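Clip-in extensions slipping out of fine hair

mossytile
I bought a set of clip-in extensions from Skivedico in April and they won't stay put. My hair is very fine and just past my chin. The two clips over my ears start sliding after a couple of hours, and by the time I get home from work one side is lower than the other. I wash my hair every other day and use conditioner all over. Is it my hair, the clips or the way I put them in?

brushandbobbin
Probably the conditioner. Keep it off your roots and try putting the clips in on the day after you wash. Before each clip goes in, lift the section, spray a little dry shampoo at the root and tease it two or three times with a fine comb. Snap the clip into the teased part, not under it.

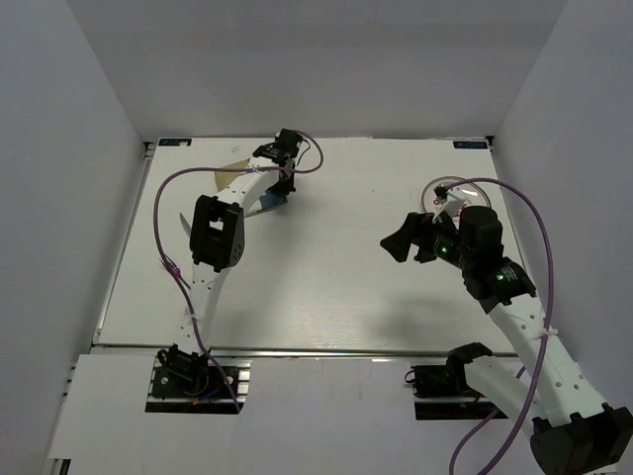

Two arms over a white tabletop

Check the weight of the set too. Mine was 80 grams and that was too much for me. I went down to a 55 gram set from Brarnik and wear it all day now. If yours is heavier than 70, leave out a piece or two at the sides - you won't miss them with a chin-length cut.

Du_hair
hairspray. lots of it

quietparting
You can sew small silicone strips inside the clips if yours came without them. Also move the side pieces back a little from the hairline, where the hair is thicker. Take them out before bed.

Comments

pennyloafer: The teasing works but comb it out gently at night, I got bad knots.

mossytile: Left out the side pieces today and it's better. Will try the strips next.

Contact | Copyright Revirden | Back to top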